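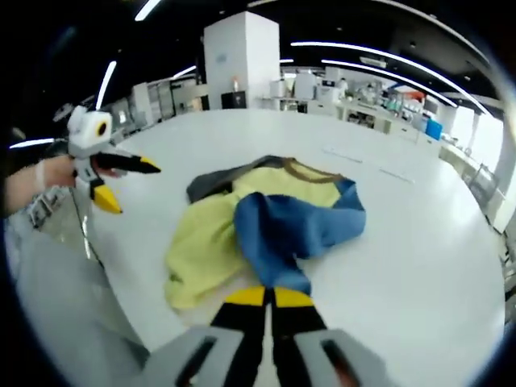

Hivow wants the whole amount up front, and I wouldn't sign that. That's my two cents before anyone gets excited about the quote.

mamlow_ops wrote:
It's 9 pairs of hand-held grippers plus support. We're planning for folding work and my boss wants a number by March. Brouwer quoted lower but won't put a delivery date in writing.

Miyuki Sasaki wrote:
Lower for what, though? Ask both of them what finger pads cost. We budgeted for hardware and forgot consumables, then placed 14 reorders in one year. The pads are where they get you.

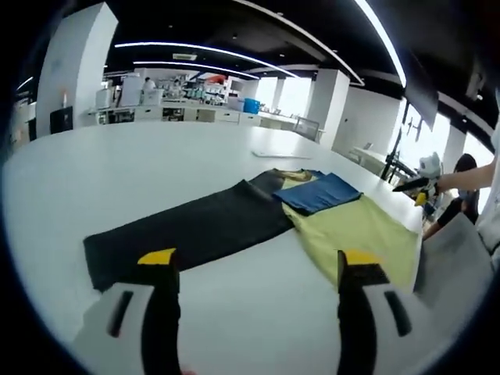 Re: Lease or buy?

tallpaul6 wrote:
Lease. Six months, then decide. Anyone buying 9 pairs before they've folded a single shirt with one is guessing.

mamlow_ops wrote:
Lease on the Hivow set is 111 a week per pair. Run that out for a year and I could have bought the things.

tallpaul6 wrote:
Only if you still want them in a year – I've got a closet full of gear that was a great deal.

Miyuki Sasaki wrote:
I disagree with Paul on this one. Leased units come back to the vendor for every repair and you wait. Buy 6 pairs, keep one as a spare, and put what's left into people's hours. Loose clothes are slow going and the labor line will be bigger than the hardware line anyway.

griver_fan wrote:
Griver sells refurbished sets with a warranty.

Miyuki Sasaki wrote:
Read the warranty. It leaves out cables.

mamlow_ops wrote:
OK, asking Hivow for a price on 6 and a pad price in writing. Not holding my breath on the second part.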